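Masonry site inspection checklist, with comments
Garden wall and garage extension, Jernurby
Inspected 2024-03-05
Contractor: Grurkau

How to read this list: OK means no action. Action means the contractor must correct it before the next lift of bricks. Comments are from the inspector.

1. Access and ground

Path from road to working area free of broken bricks — OK
Trench edges protected — Action
Comment: The barrier at the garage side is only tape. Please put a fixed rail, the neighbours use this passage also in the evening.
Brick packs on level ground — OK
Comment: Packs are stacked two high at most, as agreed in October.

2. Scaffold

Tag present and signed — OK
Guard rails and toe boards complete — Action
Comment: One toe board is missing on the street side. A brick which falls from there would land on the pavement.
Load on the boards — OK
Comment: The Tanner scaffold is marked for light work. I have asked the team to keep no more than 19 bricks in one place and to spread the mortar tubs.
Ladder tied at the top — OK

3. Electrical equipment and leads

Leads checked by a competent person — Action
Comment: The register stops in the middle of the winter. All leads must be written in again, also those which stay in the store.
Leads coiled when not in use — OK
Sockets protected by RCD — OK
Mixer plug and cover — OK

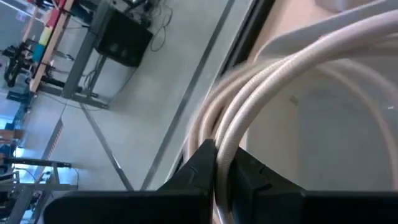
Item 3: coiled cable, pale braided surface.

Comment: Please uncoil the leads fully before the mixer is connected. A lead on a drum can become very warm inside, and from outside you do not notice it.

4. Cutting and dust

Water supply on the saw — Action
Comment: The hose connection is leaking and the pressure is too low for a long cut. Until it is repaired, cutting is not allowed.
Masks fit tested — OK
Eye protection worn — OK
Comment: Spare glasses are kept in the Ulon cabinet, but the key was not there when I asked. It should hang beside the first aid box.

5. Mortar and cement

Bags dry and off the floor — OK
Gloves suitable for wet cement — Action
Comment: Two of the bricklayers had cotton gloves. These take up the water and hold it against the skin. Rubber or nitrile, please.
Clean water for washing hands and eyes — OK

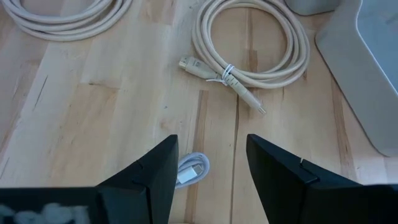 I come back now to the store, where I spent more time than planned. The shelves are good and fixed to the wall. The fuel can for the plate compactor stands too near to the heater and must go outside in the metal box. Please also write the date on opened bags, the older ones are becoming hard at the corners.

6. The wall itself

Height built today within limit — OK
Fresh work braced against wind — Action
Comment: The free end has no brace. It is 4 metres long and without a pier, so I ask for two props until the return is built.
Wall ties at correct spacing — OK
Cover for rain and frost — OK
Comment: Enough sheets for the whole delivery of 3,000 bricks, but only half are held down. Use battens, not loose bricks on top.

7. Welfare and papers

First aid box complete — OK
Accident book on site — OK
Drying room — OK
Emergency numbers on the notice board — Action
Comment: The sheet still shows the address of the former site. Please print a new one.

Corrections for sections 1, 2 and 6 are to be finished before work on the wall goes on. The others within 5 working days. Send me a short message when it is done and I will come to sign.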